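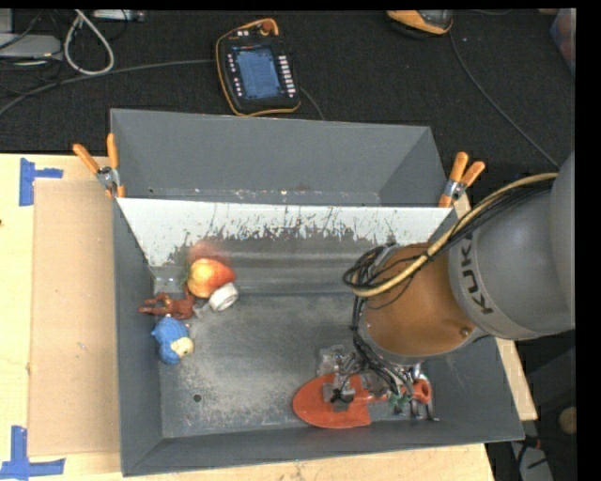
Jondia bin cell divider kit, replacement slanted panel

Part of the Jondia bin picking range. Ships flat, clamps not included.

READ THIS FIRST if you run the older panel

Safety notice, updated 18/02/2020

We have had finger strikes on the divider. Gripper comes down for a part close to the slope, planner thinks there is room, there isnt. Fingertips drag along the lower edge of the panel. Coating goes first, then you are down to bare metal, and the edge gets ragged. Look at the lower edge of the white panel on our own cell and you will see what a worn one looks like. If yours looks like that, stop and swap it.

What we know so far:

Panel was modeled too short in the collision file. Real one sits lower. File with the wrong height went out with every Findalholm setup pack up to March last year.
Worst on long flat parts near the front wall and on anything that has rolled up against the ribs.
The arm does not always fault. On two customer cells it kept running and the only sign was gray dust in the bin.
One cell did fault, protective stop, fingers wedged under the panel. Operator tried to pull them free by hand with the drives still on. Do not do this. Press the stop on the pendant, drives off, then loosen the clamps and lift the panel away from the fingers.

What to do now

1. Stop the cell. Drives off before anybody reaches into the bin.
2. Run a gloved hand along the lower edge. Burrs or loose flakes, panel is scrap. Dont file it and put it back.
3. Check both spring clamps. One each side, gripping the bin rim. If a clamp has walked, the panel has moved and your calibration is off too.
4. Load the new collision file (Plusetti folder on the download page, version 5 or later. Version 4 is the bad one).
5. First 60 picks at reduced speed with someone at the pendant.
6. Clean out the bin floor. Flakes get into small parts and confuse the camera.

Whats in the kit

Slanted divider panel, white, new lower lip
Edge strip, push on, replaceable
Printed height gauge for checking the fit
Instruction sheet

Fits the two section gray bin only. Does NOT fit the Collado deep bin, we get asked this alot.

Check the edge strip every 3000 picks, sooner if you run mixed or odd shaped parts. Toys and figures are hard on it, the fingers go in at all sorts of angles.

Cables: if the wrist loops hang low they can catch on a clamp handle. Tie them up before restart, turn the handles outward.

Anyone with a panel from the first batch gets the kit free, send us the cell serial and a picture of the lower edge. Orders for spare strips go through the normal parts form.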